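5.2 Late release during paired cloth handling

The fault that cost us the most data was a late release. When the operator let go of the trigger, the fingers of one gripper stayed closed on the fabric for a moment before opening, while the log recorded the command as carried out. It first appeared in November, in the part of the Uvmont set collected on a bed, and it affected only clothing and other soft items. Rigid objects fell free as soon as the grip eased, so the earlier bench tests had not shown it. Figure 7 gives three views from the bed station.
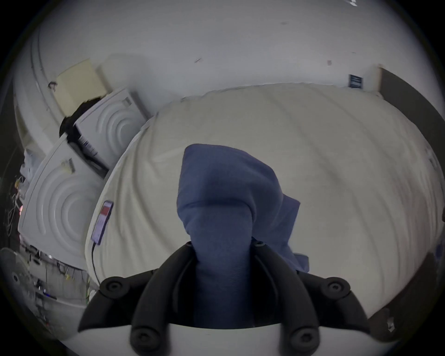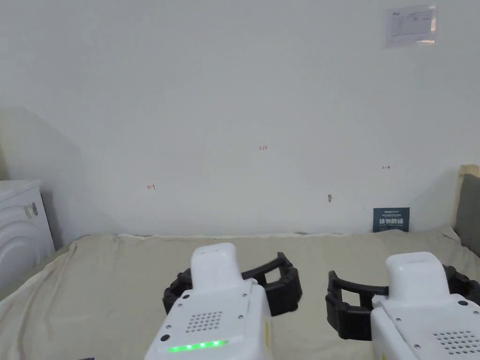
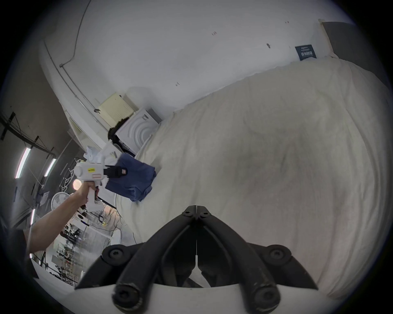
Figure 7. Bed station with hand-held grippers. Left: cloth held between the fingers. Center: two grippers over the covered bed. Right: one gripper holding a folded cloth, seen from a second gripper with nothing in its fingers.

We found the delay by comparing finger position with the trigger signal across 2,000 recorded grasps. In 40 of them the fingers opened late enough to drag the item after the operator had begun to move away. A policy trained on these episodes learned to pull back before letting go. On the test arm this was a safety concern as well as an error, as the arm tugged at fabric that a person might still be holding. We stopped all handover trials until the cause was known.

Marin Petkov traced the fault to a return spring that had lost tension in 2 of the units. Thick fabric packed into the finger joint added enough friction to hold the linkage shut. The Skokov driver checked motor current but never finger position, and so raised no error. We replaced the springs and added a check that flags any release slower than the limit set in Section 3. The flagged episodes were removed before retraining. Handover trials resumed with the lower speed limit still in place, and it applies to all results in Section 6.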